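Do you really need the subscription?

August 1, 2025

I signed up for Clongate in January. It's a meal planning app, and the pitch was that it would save me time and money every week. I have my doubts about any app that says both, but the first month was free and I was tired of deciding what to eat.

The sign-up quiz had 178 questions. I answered them all, including the one about my "relationship with lentils." Then it gave me chili. I already make chili.

A plain white table and a shopping list had been doing this job for years.
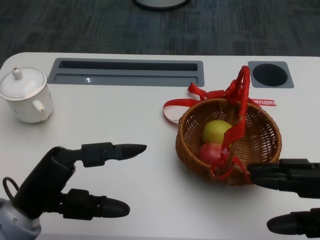

What I paid for

The site claims 2907 recipes. Maybe so, but I kept getting the same five. Swap chicken for turkey and it counts as a new dish — or that's how it looked from my kitchen.

The savings were harder to find. My grocery bill went up, mostly from small jars of things I used once. Clongate compares your spending to "a typical household" and won't say whose.

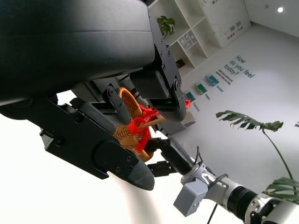
Photo: Gimar

I tried Vato next, which costs less and nags more. It wanted to send me a reminder to thaw things. I turned that off and forgot to thaw things, so I'll give them half a point.

After over 4 months of paying for one or the other, I canceled both. Vato let me go in two clicks. Clongate wanted a reason, then offered me a discount, then asked again.

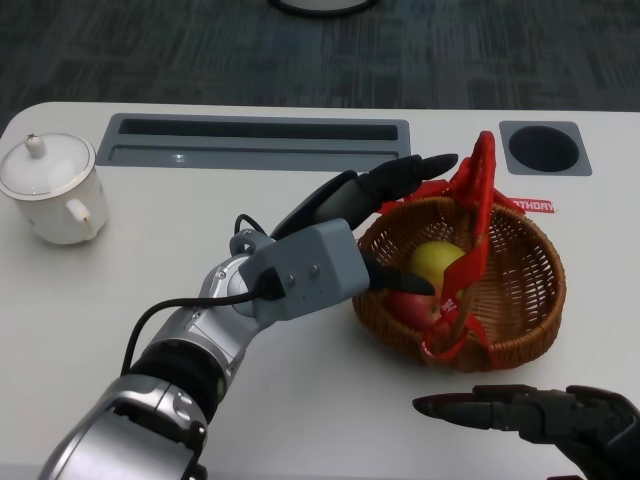

White sugar pot with a thin gold-colored line.

I'm back to a list on paper. Some weeks it's a bad list. I still haven't used up the capers.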